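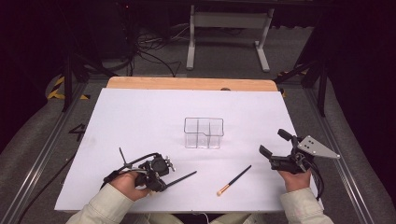

Teaching by hand at the Brilbridge lab

If you've walked past the back half of the Brilbridge lab since January, you'll have noticed people at the tables with a gripper in each hand, moving small things from one spot to another with great concentration. This is the tidying project, and we're having a wonderful time with it!

The idea is simple enough. Instead of steering a robot arm from across the room, you hold the grippers yourself and do the job the way you'd want the robot to do it. The recordings then go to our partners at Draltmont, who use them to train the two-armed machine over there. Our goal is 1,000 good demonstrations before the summer break.

The task everybody keeps asking about is the makeup brush. It starts flat on the board, and it has to end up standing in a compartment of a clear organizer box. Sounds easy – try it with no fingertips. A thin handle loves to roll just as the jaws close, and a see-through box on a white board is hard to judge even with your own eyes. Most new people need 9 or 10 tries before they stop bumping the dividers. (One hand steadies the box, the other does the lifting, and yes, you may swap.)

We've picked up a few habits along the way. Go slower than feels natural, but don't freeze in midair, or the robot learns to freeze too. Turn the brush a little differently before each run. If you drop it, pick it up and carry on, and mark the run as a recovery. Draltmont tells us those runs are some of the most useful ones they get, so please don't delete them!

Sessions last 11 minutes, with a proper rest for your wrists in between. The people from the Xiong workshop joined us for an afternoon and had a lovely light touch with the small stuff, probably from all that soldering.

Next up is the Imembridge set, with six new tasks, including folding a cloth and putting lids on jars. If you'd like a turn, add your name to the sheet by the lab door. No experience needed, and left-handers are very welcome.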